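# Equipment planning for tabletop manipulation

**Equipment planning for tabletop manipulation** is the work of choosing, costing and scheduling the purchase of robot arms, grippers, work surfaces and small objects for a laboratory or workshop where a robot handles things on a table. It sits somewhere between ordinary capital budgeting and the much homelier business of keeping a well-stocked cupboard, and people who come to it from either side are usually a little surprised by the other.

## Scope of a budget

A typical plan separates durable equipment (arms, mounts, controllers, the table itself) from wearing parts such as finger plates, screws, pads and cables. A third heading, often called *props* or *object stock*, covers the cups, plates, soft toys and imitation food that the robot is asked to pick up and put down. Props are cheap one at a time, and so they tend to be bought out of petty cash and forgotten — a habit that makes the second year's budget harder to write than the first.

The planning guide used at the Gullbridge workshop, drawn up by Lilla Katona, recommends a prop list of 32 items for each two-armed station, with a spare of anything soft. Plush toys are favoured for their give, while rigid plastic tableware is a kinder place to begin for a team still learning how its grippers behave.

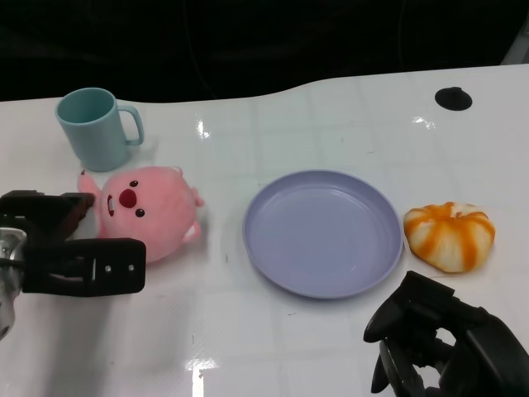
**Gullbridge, 7 November 2025**

A small selection of this sort is enough to start with: a plastic mug with a loop handle, a round purple plate with a raised rim, a toy bun and a pink plush animal, set out on a glossy white table with a black gripper at either side. The four differ a good deal in shape, and the plush is a very different thing to close a pair of fingers on than the rim of a plate.

## Surfaces and lighting

Tables deserve their own line. A glossy white top wipes down beautifully and shows up coloured objects well, but it also throws back the overhead lights, and a planner may want to price a matte cover at the same time. Hằng Hà, who reviewed the Gullbridge figures, set aside $267 per station for covers and lamp diffusers.

## Grippers and spares

Suppliers such as Pamach and Kozma sell finger plates in matched pairs, whereas Anance sells them singly, which suits a shop that wears out one side faster than the other. The Gullbridge schedule calls for inspection every 70 hours of running and a full set of replacement fingers at 1,000 hours. Orders are placed in March, before the new financial year's quotes arrive, and the screws are ordered along with them.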